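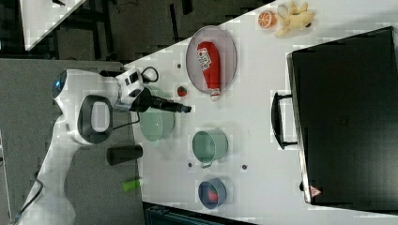

More practice always beats more thinking, according to one early reader of the paper, who asked why anybody would bother teaching a robot to throw its own lessons away. It is a fair objection, and the Nollavis manipulation group has spent most of the summer trying to prove it right.

**Skokinport, Aug 29, 2023.** Nollavis today released Sirken, a method for deciding which human demonstrations a tabletop robot should learn from and which it should politely ignore. The group collected 1,481 demonstrations of ordinary kitchen chores: moving cups, filling bowls, relocating ketchup. Sirken kept 1,092 of them. The policy trained on the smaller set completed 618 more test episodes than the one trained on everything, over an identical schedule of trials.

The discarded material was mostly hesitation. People steering a robot arm pause, change their minds and circle a bowl like a nervous parking driver, and a policy trained on this learns to do the same with great fidelity. Sirken scores each demonstration by how well its movements can be predicted from the others, then drops those that mainly teach dithering. It needs no hand labelling, to the relief of those who would have done it.

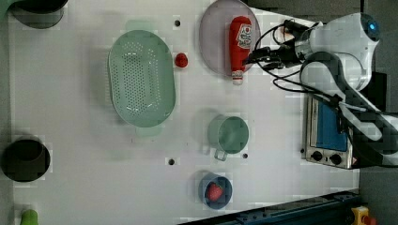 *Tabletop set-up with plate, colander, cup and toaster oven.*

Gains were largest on picking and placing. Tasks involving hinged doors improved very little, and stacking got slightly worse, a result the paper gives its own section and no satisfactory explanation. The current suspicion is that some of the dithering was useful.

Schwaiger, which supplied the training software, will include Sirken as an optional setting in its next version. It will be switched off by default.

The paper, code and scoring logs are available from the Nollavis website. A further 200 demonstrations, held back from training, are included for groups who would like to check the numbers or argue with them. Requests for the full stacking data should go to the Skokinport press desk.

**ENDS**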